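Billey sorting task

The Billey sorting task is a tabletop exercise used in teaching robots by demonstration. An operator guides one or two arms through the sorting of empty drink containers into paper cups, and the recorded movements are later used to train a control program. It was set out by Touran Jalali at the Werholm workshop and takes its name from the street where the workshop stood.

Layout

The task needs a plain white work surface, two cups of different colours and a supply of cans and small bottles. Cans go in one cup and bottles in the other. In the two-arm form, the arms reach in from opposite sides, and the operator chooses which of them makes each pick. 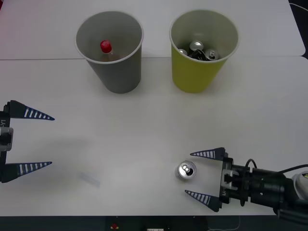 Alexiou has argued that the choice of arm should be fixed beforehand, as operators who are free to choose drift toward their stronger hand and the program picks up the habit. Jalali's notes leave the matter open.

Remote control

Most demonstrations are given by remote control. The operator holds a pair of handles whose position and squeeze are copied by the arms. A camera at the wrist gives a close view of the fingers, which helps with judging the grip on a can — too low and it tips, too high and the fingers ride over the rim.

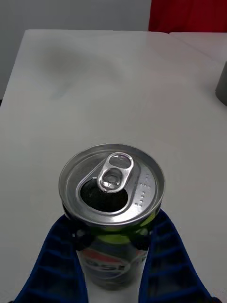
Guiding by hand

In the older method, the operator takes hold of the arm itself and moves it through the task. It needs less equipment, but the operator's hands and sleeves often end up in the camera's view. The Hendberg version of the task allows hand guiding for practice only.

Recording

Each demonstration begins and ends with the fingers open and is limited to 60 seconds. The first collection held 2555 demonstrations, of which 229 were set aside for testing. A later set of 172 covered recovery from dropped cans. Approaches with nothing in the grip are kept in the record, so that the program also learns how to travel between picks.

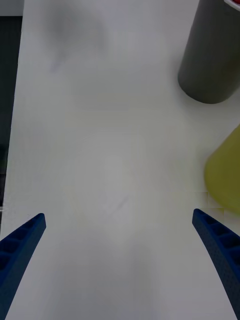
Open gripper over the work surface, wrist camera view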